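Numia Community Help > Clothing and Linen Care > Folding and Storage

Consistent method for folding printed T-shirts on a cloth-covered table

Posted by Storkden

I am responsible for the clothing room of a small residential program. We issue short-sleeved cotton T-shirts to residents on arrival, and our current stock is 473 shirts, nearly all of which carry a large print across the chest. They are folded on a table covered with green cloth and then placed upright in drawers.

Two difficulties have arisen. First, shirts come to the table in a heap, and staff spend longer finding the collar than they do folding. Second, the finished folds differ from one person to the next, so the drawers do not close properly. In January we adopted a written procedure, but it addresses only the folding itself and says nothing of how a shirt should be laid out beforehand.

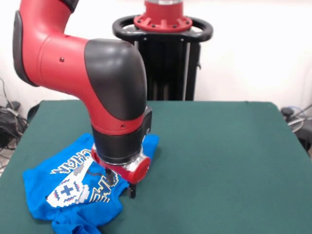

Blue T-shirt bunched on the table, print partly folded over.

I would be grateful for guidance on the following matters: where a bunched shirt should first be taken hold of, whether the print should face up or down, and whether the cloth covering should be removed. Our supervisor considers that the cloth drags on the fabric. I have no firm view.

Posted by Obsa Gudeta

The procedure set out below has been in use in our linen department for 2 years and may be adapted without difficulty.

A bunched shirt should first be taken by the collar or by a shoulder seam. Hems and sleeves are easier to find, but lifting by the hem leaves the collar hanging underneath and the shirt must then be turned. If the collar is not visible, staff should lift whichever part of the body fabric is uppermost, allow the rest to fall open, and look again. The shirt is then laid down and drawn out at both shoulders until the neckline lies straight.

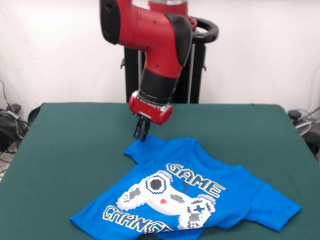
Once the shoulders are settled, the sleeves are brought out to either side and the body is smoothed toward the hem with the flat of the hand. Pulling at the hem should be avoided, as it stretches the lower edge and the two sides will no longer match when folded. If the table is too short for the full garment, the hem may hang over the front while the upper half is arranged, and the shirt is then moved back before the first fold is made.

With regard to the print, our practice is to spread the shirt face up for inspection and turn it face down for folding. The finished shirt then shows its print on the outside, and staff can identify it in the drawer – a considerable saving of time when many shirts are of one color.
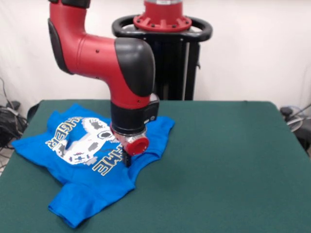 Smoothing near a large print requires some care. Printed areas are often stiffer than the surrounding cotton, and a crease that begins at the side of the graphic tends to run straight down through the body. The fabric should therefore be handled at or just outside the edge of the design, and eased toward the side seam. On the blue shirt, the right side of the print is near the point where the shirt ends and the green table surface begins, so there is little plain fabric to work with there. In such cases the side seam should be held down with one hand while the other smooths.

The folds are then as follows. Bring one side in to the center of the back and turn the sleeve down along it. Repeat with the other side. Fold the hem up to just below the collar, and fold once more in half or in thirds according to the depth of the drawer.

Posted by Vovevow

Fold in thirds. Halves are too tall for most drawers. Our store folds 1000 shirts in a busy month and we stopped using halves long ago.

Posted by Asfaw

I agree with the procedure given above, with one addition concerning the table covering.
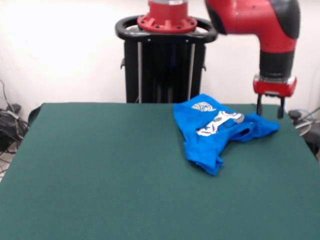 A felt covering need not be removed. It holds the lower layer of a shirt in place while the upper layer is adjusted, and this is of real assistance when one person works alone. The drag mentioned by your supervisor is noticeable chiefly when a shirt is pulled across the table in a bundle. A shirt gathered up like the blue one, with its printed design partly hidden in the folds, should be lifted clear of the surface and set down again in the middle of the table. The covering should be brushed daily, particularly before dark shirts are handled, and must be fastened beneath the tabletop so that it does not shift.

I would also recommend cutting a card to the width of the drawer and keeping it at the table. Each person folds the sides to the card, and the widths then agree.

Posted by Storkden

Thank you. The procedure will be amended to include the laying-out stage, and the cloth will remain in place for the present. We will fold in thirds and use a card.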